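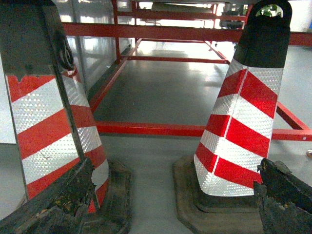

What has to be out of the Lolbridge building by four o'clock?

Everything on the list, plus the cones.

That was the whole phone call. Blair Dunbar wrote it on the back of a hand anyway, 4 and then CONES, and went back in with the list under one arm. Thirty-eight pages. Stapled wrong, so page 12 came after page 30 and you had to know that.

Quarter past one already. December light, what there was of it.

Stetsiuk had run the place for years and never thrown out a thing. Every item got a number and every number got a line. Item 3, hook. Item 559, hook, spare. The last line was 1045 and it said only "orange, w/ lid." No room, no shelf. Blair had been through the back office twice looking for orange with lid and had found a stapler, a raincoat, somebody's good scissors. Took the scissors. Put them back. Took them.

The truck was coming from Jollow and the driver had called once to say he was early and once to say he was lost. Both could be true. The road into Lolbridge splits at the gas station and the sign's been down since summer.

So, crates. Crates first, then cones, then sweep, then keys. Blair said it out loud a couple times, walking. Crates, cones, sweep, keys.

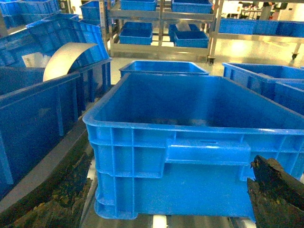 Blue crate, on the rollers.

They were good crates, that was the annoying part. Thick rims, handles you could get your whole hand in with a glove on. At home Blair moved apartments with liquor store boxes and tape. Here you could of moved a hospital. But the paper from the last job was still in some of them and the list said crates to go EMPTY, in capitals, so out it came, into a trash bag, and then a second trash bag when the first one split.

One of the papers was a note. Not to anybody. "Ask about the orange one before Dudthorpe." Stetsiuk's handwriting, the same slanted sevens all through the list.

Ask who? Blair stood there with the bag hanging open. Ask about what.

Dudthorpe was where it was all going. A bigger building, newer, heat that worked. Stetsiuk was supposed to go with it and then in the fall didn't, and there was a card that went around, and a cake, and after that just the list. You don't think about who typed a list. You think, page 12 is in the wrong place, what a pain.

Horn outside. Not the truck. Somebody turning around in the lot.

Two forty. The hall, then. Blair hadn't done the hall because there was nothing in the hall, the list said so, "corridor, carpet, nil." But if you'd already looked everywhere a thing should be 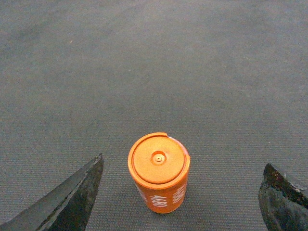
then you went and looked where it shouldn't. And there it was, 1045. Orange. With lid. Just standing on the carpet like it had been told to wait.

Blair laughed, a bit too loud for a corridor. Crouched down. Didn't pick it up right away. It was smaller than you'd want after two hours of hunting, and the lid had a little bump dead in the middle, the kind your thumb goes to without asking. Gave it a push. Nothing. Gave it a shake.

Something slid in there. One thing, light. Not a screw. Paper maybe, folded up small.

Phone. The driver, at the gas station, left or right? Left, Blair said. Left, then all the way down, you'll see the cones. Then remembered the cones were supposed to be packed. Well. They could stay out another ten minutes, the big red and white things, he'd need something to aim for. 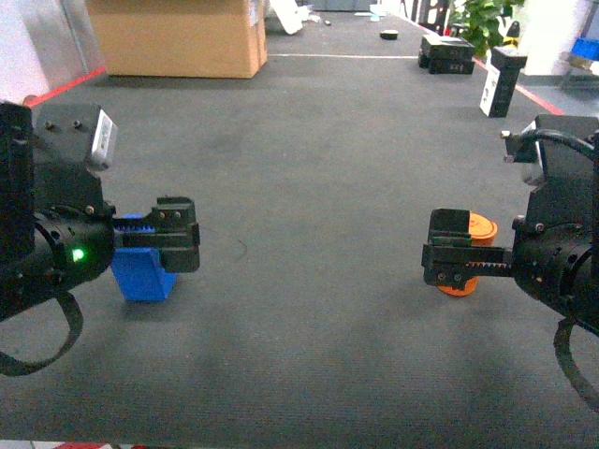
The list had a box at the bottom of the last page for a signature and Blair meant to sign it right there standing up, pen in teeth, and get on with sweeping. But you had to tick 1045 first. And to tick it you had to say where it was packed, and it wasn't packed, it was over on the dark mat now with the blue block a little way off to the left of it, the only two things left that didn't belong in any crate. The block wasn't on the list at all. Blair checked. Checked page 12 wherever that was. Wrote in 1046, block, blue, and felt like a forger.

Then the lid. It was a quarter turn and a pull, thats all it needed.

A folded slip inside, same slanted sevens. A phone number and under it "if they've given you the job of clearing up, call me, I want to hear how it went. Bring the scissors, they're mine."

Blair patted the coat pocket. Scissors.

Tires on the gravel, brakes, a door. The driver shouting hello into the wrong end of the building. Five after three, and the sweeping not started.

"In here," Blair yelled, and dialed.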